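17 December 2019

So I finally did the thing I'd been threatening to do since June and went through every piece of clothing I own. Every drawer, the hall closet, the suitcase under the bed that I use as a second closet (don't judge). I ended up with 91 tops. I wear maybe a dozen of them! The rest just sit there getting creased.

I'm not a minimalist and I don't plan to be. I just wanted to get dressed in the morning without digging.

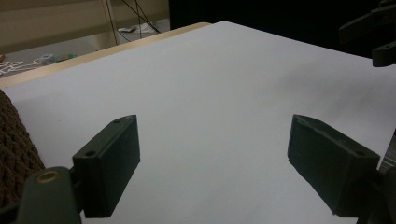 My first rule was one category at a time, so sweaters got a whole evening to themselves. I've tried the "dump it all on the bed" way before and I always end up sleeping on the couch. A big white sheet laid flat on a light wooden table is a much kinder place to look at a navy sweater, and I found out that 4 of my "black" ones are navy. Anyway, the sweaters went into keep, mend and give away, and the mend pile is embarrassing. Mostly elbows, plus one moth situation in my old gray Lindgren cardigan that I refuse to give up on.

Jeans were harder. I kept a pair of Grener ones that I can't sit down in, purely because of how good they looked on a trip to the coast years ago. They'll probably go in the next round. Socks were easy, if it had no partner it went in the rag bag, and I felt nothing.

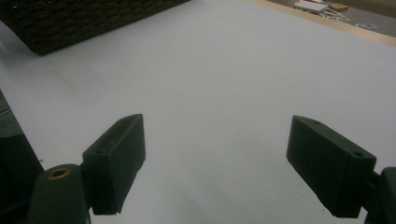 Should you fold sweaters or hang them?

Fold them, especially the heavy knits. Hanging stretches the shoulders out and leaves those little bumps that never quite steam flat. I hang shirts, dresses and anything with a collar, and everything knitted goes on the shelf, thickest at the bottom.

I also tried the Fluvum drawer dividers that a couple of you mentioned in the comments. They're fine! A bit flimsy, and they slide if the drawer is half empty, but my T-shirts have stayed upright for two weeks now and that's a personal record.

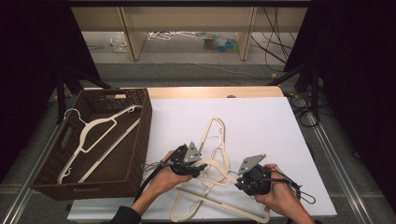 ## Where the give-away pile went

Two big bags went to the thrift store on the corner, and the nicer coats I'm selling through Irance. I've sold 5 things so far, mostly to people who wanted to haggle over the postage. The green raincoat is still up if anyone wants it, size medium, one button missing. Next up is shoes, and I'm dreading it.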